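Murketti Clothing Reuse: spring progress report to the Nilletti Fund

Period covered: through the end of March

The short version is that the pants are winning, but by less than they were.

When you renewed our grant, we promised to sort, fold and send out 3205 garments by the end of the program year. We are at just over 300 for March alone, our best month so far, and the backlog in the Standine storage room has dropped to 578 items. You can now open the door without putting a shoulder into it.

Tops have been easy. A T-shirt wants to be a rectangle and needs only mild encouragement. Pants are where our schedule went to suffer. Our first folding guide had the waistband coming down to the hems before the legs were laid together, and it produced something closer to a pillow than a pair of pants. The current guide lays one leg on top of the other, full length, and smooths from the waist toward the hems before anything gets folded across. It is slower by a few seconds and saves refolding most of the pile later.
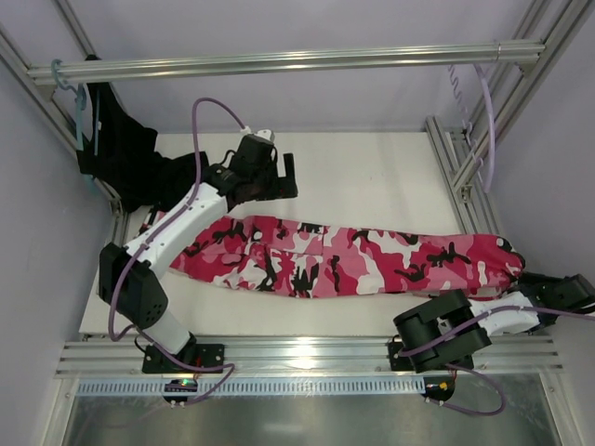 Loud prints have turned out to be a sorting problem as well as a matter of taste. On a busy pattern the seams are hard to find, and a twisted leg can hide in plain sight until the stack starts to lean. We now do camouflage and florals in the morning, when eyes are fresh, and leave plain denim for after lunch.

Spending is on track except for shelf labels. The first batch from Raju peeled off within a week and was later found attached to various sweaters. We have reordered in a stickier grade and moved the difference out of the tea budget, which was felt.

Still open:

Lined pants. The lining slides and the outer fabric doesn't, and the guide has nothing useful to say about it yet.

Sizes. We have 3 bins for children's sizes and need more, as toddler and teen currently share one and neither is happy.

Next period we expect to clear what remains at Standine and start on winter coats. We would like to request the same amount as last time, plus bigger shelves.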